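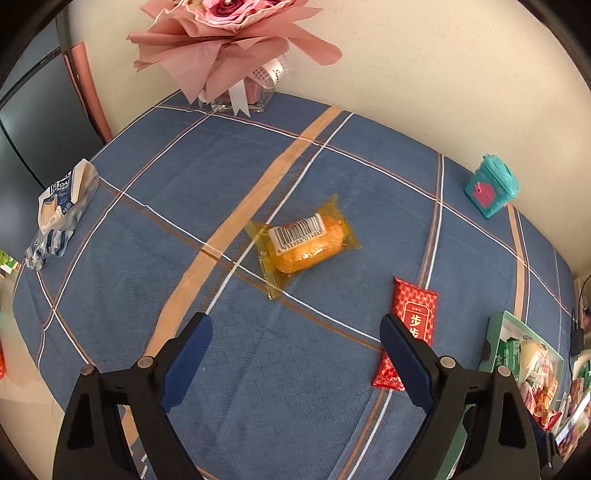

Snacks and flowers on a blue plaid tablecloth

Tolamley Cup

The Tolamley Cup is a flat race for Thoroughbreds aged four and older, run on turf at Tolamley Racecourse in New Zealand every October. It is a handicap contested over 2854 meters, a distance found nowhere else on the national calendar and one that the club has declined to change on four occasions. The race has no group or listed status. It is the principal event of the club's spring meeting, and also the only race of the day that most people in the district could name.

Distance

The odd length dates from the first running, when the start was placed beside a gate so that horses could be walked onto the course directly from the road. The gate was later moved. The start stayed where it was, and when the track was resurveyed the distance was entered in the race book to the meter. A proposal to shorten the race to a round figure was put to members by Keith Rewi, then the club's secretary, who argued that record times at Tolamley could not be compared with those of any other course. Several trainers spoke against him on the grounds that this was the attraction.

The field passes the stands twice. In at least three runnings a jockey has ridden a finish the first time, most expensively in the case of Odier, a gelding who led by eleven lengths with a full circuit remaining and came in last but one. The stewards' report described the ride as "premature." Odier's owners had a framed copy of it hung in the members' bar, where it outlasted both the horse's career and the original bar.

Course

Tolamley is a left-handed oval with a short home straight and a climb on the far side that is steeper than it looks from the stands. The ground drains well except at the bend leaving the straight, where it does not drain. Riders generally swing wide there in a wet spring, adding an unknown amount to a distance otherwise measured with such care.

The public stand seats 523. A plan to replace it was published and costed, and an artist's impression of the new building, with a good deal of glass in it, appeared on the cover of the race book for six years. The stand was repainted instead.

Notable runnings

The best-known winner is Mahuika, a small chestnut mare trained by Raelene McAlister, who won the Cup three times and very little else. She was beaten in eighteen consecutive starts on other courses between her first and second victories, and was sent off at long odds in each of her three winning years by bettors who had consulted her form. McAlister attributed the mare's record to the hill. Her regular rider, Shayne Mudgway, attributed it to the mare's dislike of the float ride home, which she could postpone by being led to the winner's enclosure.

The narrowest finish was between Fastia and Mahuika in the mare's final attempt. The judge called for a photograph, studied it for long enough that the next race was delayed, and gave the verdict to Fastia by a nose. Supporters of Mahuika have maintained ever since that the nose in question belonged to her. The print was reexamined at the request of the club historian, Anahera Whitcombe, whose finding was that the judge had been right and that she would prefer not to be asked again.

One running was declared void after a barrier stall failed to open. The affected horse was the favorite, and the crowd, estimated by the local paper at around 300, was reported to have taken the matter "in reasonable spirits," a phrase the paper withdrew the following week.

Trophy

The winning owner receives a two-handled silver cup, held for one year. The original went missing between owners and was found in use as a feed scoop; its dents have been left in. Since it will not stand level, it is presented on a wooden base made to match the lean. A smaller replica is given to the trainer, and the winning groom receives a rug.

Conditions and administration

Entries close two weeks before the meeting. Weights are set by the club's handicapper, and the top weight may not exceed 70 kilograms, a ceiling no horse has come near. Fields are limited to fourteen, although filling all the places has rarely been the difficulty.

On 14 July 2021 the club announced that Carleen Tomoana had been elected its president. A former amateur rider, she had finished fifth in the Cup and had campaigned on leaving the distance alone.

See also

Handicap race
Horse racing in New Zealand
Stayer (horse racing)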